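# Keep the Tub, Lose the Lid Drawer

For most of my adult life I threw out plastic tubs. Margarine, yogurt, potato salad, whatever it was, I rinsed it and put it in the recycling bin and felt fine about it. I've changed my mind, and I want to make the case for keeping some of them, with limits.
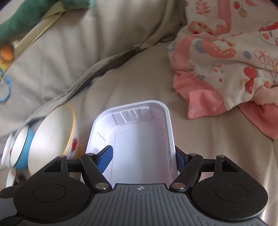 My change of mind started when I moved out of my apartment in Lesville last July. I had bought a matched set of storage containers two years before that, 17 pieces with snap lids, from a kitchen store called Drusar. When I packed the kitchen, five of the lids had cracked at the hinges and two of the boxes had gone cloudy. The plain white tub I'd kept screws in since before I bought the set was fine. It had never cost me anything and I had never thought about it.

A white tub with no lid and no label is one of the more useful things in a house. It will hold clothespins, seed packets, bathwater toys, dog kibble, or the peelings on their way to the compost. You can set it on a bed while you sort through a box and not worry much if it gets knocked to the floor. Try that with a good bowl.

I do own good bowls, and I'm not against them. My aunt, Edit Szűcs, gave me some of hers when she downsized, and I eat out of them. But she kept them in a cabinet for 30 years and used tubs for everything else, and I think she had it right. Soup goes in a bowl. Bacon grease, paintbrushes and loose batteries do not. When people get rid of every ugly container in the kitchen, the nice ones end up doing the ugly jobs, and then they chip.

The argument against keeping tubs is clutter, and it's a fair one. My friend Pranab Khondokar helped clear out his parents' place and found a whole hall closet full of them, nested in columns up to the shelf. He won't have one in his home now. I understand that. A stack of tubs is easy to start and hard to stop, and at some point you are paying rent to store garbage.

So I think the rule has to be about shape. Keep tubs that nest. If a tub doesn't slide into the ones you have, it goes out the day it's empty, no matter how sturdy it seems. Rectangular ones with rounded corners are my favorite, as they sit flush in a drawer and are still easy to wipe out. Round ones waste space on a shelf. Anything with a narrow neck is a bottle and should be treated like one.

My second rule is no lids. This is where I lose people. Farzana Talukder, who shares a wall and a laundry room with me, keeps every lid, in a drawer that no longer closes all the way. She says you can't save leftovers without them. But a plate on top works in the refrigerator, and for anything that has to travel I have two glass jars. The lids are what make a tub collection miserable. They warp, they slide around, and they look alike until you try to fit one. Once you give up on them, the whole problem shrinks to a stack the height of a coffee can.

My third rule is that a kept tub doesn't go back to holding hot food. I don't trust thin plastic in the microwave and I won't argue the chemistry, which I'm not qualified to do. Cold rice overnight is as far as I go.

There is a bigger complaint you hear, that reusing a tub is a small gesture that lets the companies off the hook. Maybe. I don't reuse them to save the planet. I reuse them because otherwise I would go out and buy a set of drawer organizers, and I know that because I nearly did. The Zellar catalog had a set of dividers in white plastic, in more or less the size and shape of what I had been throwing away every other week. I had it in the cart. Then I went and looked in the recycling.

Packing is where they really earn their keep. On the last move I used tubs for all the small stuff that usually ends up in the bottom of a tote bag: picture hooks, spice jars, the little screws from the bed frame. I laid everything out on the mattress, sorted it into tubs, and taped a dish towel over each one. When I got to the new place I knew which one had the bed screws, and I had somewhere to sleep by nine that night. The matched set traveled in its own box and I didn't open it for a month.

I keep six tubs now. One lives under the sink, one has the screws in it, and the others move around. If I need a seventh, I'll eat some more potato salad.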